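酸汤攒了一个冬天，总算写出来

2022年1月12日

拖了好久的一篇。上次更新还是十二月初，写的是烤红薯，底下有人问我是不是搬家了，没有没有，还在Illgate，还是那个窗户漏风的小房子，就是懒。年底一忙起来，照片存了一堆，字一个没打。今天下午难得没事，泡了一壶茶，坐下来把去Plorkuldale喝酸汤、回来自己学着做酸汤这件事从头讲一讲。先提醒一句，我这人写起吃的来收不住，赶时间的朋友可以直接拉到后半段看做法。

出发前一晚照例翻箱倒柜，天气预报说要降温，我在薄外套和厚外套之间犹豫了半天，淡紫色那件带帽子的也摊到床上去了。
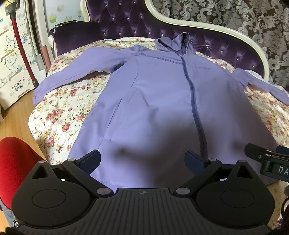
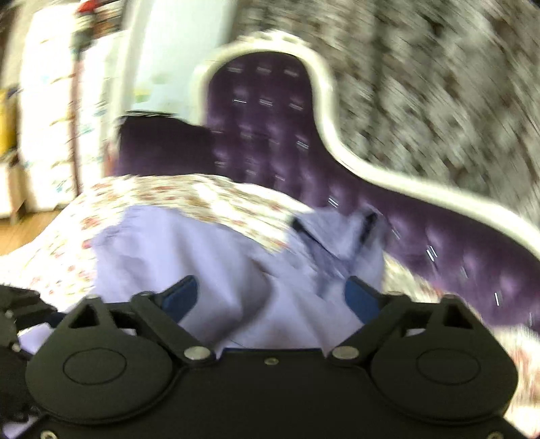 Plorkuldale离我们这儿不远，坐524路，从桥头上车，晃晃悠悠一路到底站。以前我只在夏天去过，去河边买樱桃，从来没想过冬天那边有什么好吃的。这回是Gunther Ackermann撺掇的。Gunther是我在语言班认识的老同学，吃东西特别认真，认真到会给喝过的每一碗汤打分，还分“空腹分”和“半饱分”。他发消息给我，就一句话：“Bielecka冬天的酸汤开始卖了，你到底去不去？”

我说去啊，当然去！后来才想起来问他Bielecka是什么。

Bielecka是一家小馆子，在底站往上坡走的那条街上，门脸窄得很，旁边是一家修鞋的，再旁边是一家卖毛线的。我第一次走过去的时候直接走过头了，一直走到教堂那边，被风吹得眼泪直流，又折回来。推门进去，眼镜立刻糊成一片白，什么都看不见，只闻到一股味道，酸酸的，带着蒜香和熏肉的香，还有一点像面包房后门的那种麦子味。我站在门口擦眼镜，肚子就开始叫了，叫得还挺响，Gunther在里面那张桌子上笑我。

先说说这个汤。它是用黑麦面粉加水发酵出来的酸浆做底的，当地人冬天喝得特别多，汤色灰白，不好看，真的不好看，头一回端上来的时候我心里是有一点失望的，觉得像我小时候外婆浆洗被单用的米汤。可是一勺下去，哎呀，怎么讲呢。酸味先到，是那种很圆的酸，跟醋完全两码事，有点像我们北方的酸豆汁儿（喝得惯豆汁儿的朋友举个手），又比豆汁儿厚得多。接着是香肠的咸和烟熏气，最后才是一股辣根的冲劲儿，从鼻子后面慢慢顶上来。汤里有切开的白煮蛋，有土豆，有切成厚片的白香肠，上面撒一撮干马郁兰，手指头搓碎了撒的，大小不匀。

我喝了2碗。第一碗是正经点的，第二碗是看见隔壁桌的老先生又要了一碗，我就也跟着要了。Gunther说这种行为会影响打分的公正性，我说我又不打分。

馆子里掌勺的叫Bogdan Piątek，个子很高，在那个小厨房里要低着头走动。他不太爱讲话，你夸他汤好喝，他点一点头，就回去切洋葱了。真正愿意跟我聊的是Eugeniusz Makowska，管柜台的，也管面包，也管给客人讲笑话，他的笑话我大半听不懂，但是他自己每次都笑得特别开心，我就也笑。我问他，这个酸浆我在家里能不能做？他上下看了看我，问我家里有没有暖和的地方。我说暖气片上面算不算。他说太热了，会坏的，放暖气片旁边的椅子上。

然后他就给我讲了一大通，我拿手机记，记得乱七八糟，有些词还是用中文谐音记的，回来以后自己都认不出来。比如有一行写着“马家兰，多，不要怕”，我对着看了好几分钟才想起来是马郁兰多放一点别害怕的意思。

临走我想买点黑麦粉，他说店里不卖粉，让我去下面广场边上的Mivine。Mivine是个粮油杂货铺，豆子、麦片、面粉都装在大木箱子里，自己拿小铲子舀，舀到纸袋里去过秤。我特别喜欢这样的店，小时候家门口的粮店就是这样，一股粮食的灰尘气，进去就想打喷嚏，打完了还想再闻。我跟看店的姑娘说要黑麦粉，她问我粗的还是细的，我愣住了，Eugeniusz没说这个呀。后面排队的一位大婶听见了，替我答了：“做汤？做汤要粗的！”然后整个队伍就讨论起来了，有人说粗细掺着用才好，有人说他家里向来都用细的，喝了几十年也没事。我最后买了一袋粗的，外加一小把月桂叶，还有一瓶磨好的辣根，抱着这些东西坐524路回家，车上暖气开得足，一路打瞌睡，差点坐过站。

好，下面讲自己做。

第一次做失败了，我先把失败讲了，免得大家以为很容易。那天回来我兴致特别高，翻出一个装过酸黄瓜的玻璃罐，洗了洗，就把粉和水倒进去了，盖子拧得紧紧的，放在灶台边上。过了两天去看，上面长了一层毛，粉红色的！我吓得赶紧倒掉，罐子也一块儿扔了。我妈在视频里看见我扔罐子，说了我一顿，说我们家做了一辈子泡菜，怎么到我手里连个坛子都管不好。我说妈这个跟泡菜不一样。她说有什么不一样，器具要干净，别沾油，别沾生水，口上要透气，天底下酸的东西都是这个道理。

她说得对。第二次我老老实实地把罐子用开水烫了，倒扣着晾干，水也用烧开以后放凉的，果然就顺利多了。所以这个方子一半是Bielecka教的，一半是我妈教的，两边的人互相不认识，讲的话倒很投缘。

酸浆的料很简单：

粗磨黑麦粉80克
烧开后放到温热的水，差不多把罐子装到七分
大蒜几瓣，拍一下，不用切
月桂叶一片，多香果几粒
有现成的酸面包头的话掰一小块进去，没有也行

粉先放进罐子，水分两回加，先加一点搅成糊，搅到没有干疙瘩，再把剩下的水加进去。蒜和香料丢进去，面包头浮在上面没关系，它自己会沉。罐口蒙一块干净的纱布，拿橡皮筋箍住，放在暖和的地方，注意是暖和，别放太热的地方，我家就放在暖气片旁边的椅子上，每天路过的时候看它一眼。

每天用干净的筷子搅一次。头一天什么动静都没有，第二天也没什么动静，我又开始疑心了，趴在罐口闻来闻去，只有一股湿面粉味。到第三天早上，凑近了有一点点酸，还有小泡泡往上冒，我高兴得在厨房里转圈！后面就一天比一天酸，粉沉在底下，上头是一层发浑的水，我喜欢酸一点的，放足了5天。天气更冷的话可能要再久一点，主要还是靠鼻子，闻着清清爽爽的酸就对了，有怪味、长毛变色的就不要舍不得，倒掉重来，一把面粉没几个钱。

发好以后把纱布换成盖子，放冰箱，能放一阵。用之前记得摇匀，底下那层粉是要的，汤的稠度全靠它。我有一回懒得摇，只倒了上面的清水，结果煮出来稀得像洗锅水，酸倒是挺酸的。

接下来是汤。

Bielecka用的是熏排骨吊的底汤，我在Illgate的肉铺没买到熏排骨，换成了熏五花，切大块，加一根胡萝卜、一小块芹菜根、半个洋葱，洋葱切面朝下在干锅里烙黑一点，香气会好很多。冷水下锅，小火慢慢煮，煮到筷子能扎透五花。这段时间别走远，也别着急，我通常就搬个凳子坐在厨房看书，隔一会儿撇一撇沫子。上回看的是一本讲灯塔的小说，看到后来书页里全是熏肉味儿，图书馆的书，不好意思了。

底汤煮好，把菜捞出来（胡萝卜我当场就吃掉了，蘸一点盐，好吃），五花切成小丁，再放回去。白香肠另外用一口小锅煮，水不要大开，冒小泡就行，大开了肠衣会爆，爆了也能吃，就是样子惨一点。煮过香肠的水别倒，咸淡合适的话舀一勺进底汤里，特别鲜。这一招是Bogdan说的，他那天总共跟我说了没几句话，这是其中一句，他从厨房探出头来说完就缩回去了。

然后是关键的一步，下酸浆。火调小，酸浆摇匀，一边慢慢往里倒一边搅。别一口气全倒进去！先倒一半，煮开尝一尝，再决定加多少。每一罐的酸度都不一样，我第三次做的那罐就特别厉害，照前一次的量全倒进去，酸得我闭着一只眼睛喝完的。倒进去以后汤会变得灰白，稍微有点稠，再煮一小会儿，让生粉味散掉。

调味是盐、黑胡椒、一瓣蒜捣成泥、一大勺辣根，还有马郁兰，多，不要怕。最后关了火加一点点酸奶油，怕结块的话先拿小碗舀点热汤把奶油调开，再倒回锅里。碗底铺上煮好的土豆和切成两半的鸡蛋，香肠斜着切厚片，浇汤，完事儿。

配的东西，那边人用黑面包，我在家配过馒头。你们别笑，特别搭！馒头切片，平底锅少油煎到两面焦黄，往汤里一按，外面还脆着，里面吸饱了汤。我把照片发给Gunther看，他过了半天回我一个句号，又过了一会儿说：“下次给我留两片。”

中间还有一个插曲，不写进来我不甘心。十二月下旬楼下邻居Algirdas Zariņš来敲门，我以为是我搬椅子吵到他了，结果他是来问楼道里那股味道是不是从我家出来的。我心想坏了，酸浆味儿飘出去了，赶紧道歉。他摆摆手，说他外婆以前在家里也发这个，他好多年没有闻到了，就想来问一声。我赶紧请他进来坐，那天刚好锅里有汤，就盛了一碗给他。他喝得很慢，喝完说，香肠好，蛋好，蒜少了。然后第二天他拿了一整辫子的蒜挂在我门把手上，我现在都还没吃完。

他说他外婆做的那种里面不放土豆，土豆另外装一个盘子，捣成泥，上面浇一勺炸得焦焦的肥肉丁，一口土豆泥一口汤，轮着来。我后来照样试过，确实另有一番味道，汤清爽，土豆归土豆，吃到最后两样在嘴里碰头。就是多洗一个盘子，我这么懒的人一般还是放一起煮了。

说起来，各家有各家的做法，这事我越打听越糊涂。有人汤里放干蘑菇，提前泡一夜，泡蘑菇的水也下锅，煮出来颜色深，像林子里的味道。有人一滴奶油都不许放，说放了就是糟蹋。Teodor Pawłowska，就是周末集市上卖蜂蜜的那位，跟我说他家要放一小勺糖，还叫我别跟外人讲，我想我的博客是中文的，大概不算讲出去。我也试了放糖，放蜂蜜也试了，半勺就够，酸味一下子柔和下来，小孩子会比较愿意喝。

素的我也做过一次，朋友来家里，她不吃肉，我就用蘑菇和烙黑的洋葱吊底，多加一块芹菜根，最后滴了几滴熏辣椒油装装样子。她喝得挺满意的，我自己觉得还差一口气，下回想试试加一点豆腐干，先在锅里煎得硬一点，切片代替香肠。谁要是先试了请告诉我。

还有人在上一篇底下留言问过，国内买不到粗黑麦粉怎么办。我自己没在国内做过，不敢乱说。烘焙店里卖的全麦黑麦粉按理可以用，细一点就细一点，反正Mivine的队伍里也有人坚持用细的。白香肠可以换成不太甜的那种鲜肉肠，甜的千万别用，广式腊肠我替你们试过了，真的不行，整锅汤的味道都跑偏了，我硬着头皮吃了两顿。辣根买不到，用一点点芥末也过得去，记得等关了火再放。

再啰嗦几句吃剩的怎么处理。这个汤隔夜更好喝，味道都睡到一块儿去了，但是鸡蛋和土豆不要泡在里面过夜，蛋白会变得硬邦邦，土豆发酸。热的时候小火，别大滚，放了奶油的一滚就散，看着像豆腐渣。如果只剩一个碗底，我会拿它下面条，宽面，多撒胡椒，再卧一个蛋。昨天中午就是这么吃的，吃完鼻尖冒汗，把毛衣都脱了。

酸浆也别用光，留个底，下次续的时候加新的粉和水，酸得快多了，比头一罐省一半的时间。我这罐从十二月养到现在，已经续过好几回，有点感情了，出门过夜之前还会把它挪进冰箱，跟它打声招呼。我妈说我对罐子比对她还上心，那也没有，妈，我明天就给你打视频。

Bielecka那边这个汤听说要一直卖到开春，Gunther已经在约下一趟了，他说这回要空着肚子去，连早饭都不许我吃。我打算把自己这罐酸浆装一小瓶带过去，让Eugeniusz闻一闻，看看他怎么说。要是Bogdan肯从厨房里出来尝一口就更好了，不过我不敢抱太大希望。还要再去一趟Mivine，黑麦粉快见底了，上次看见角落那个箱子里有一种很小的灰豆子，也想买点回来煮煮看，不知道要泡多久，有吃过的朋友留言教教我。

茶喝完了，天也黑了，我去搅一下罐子。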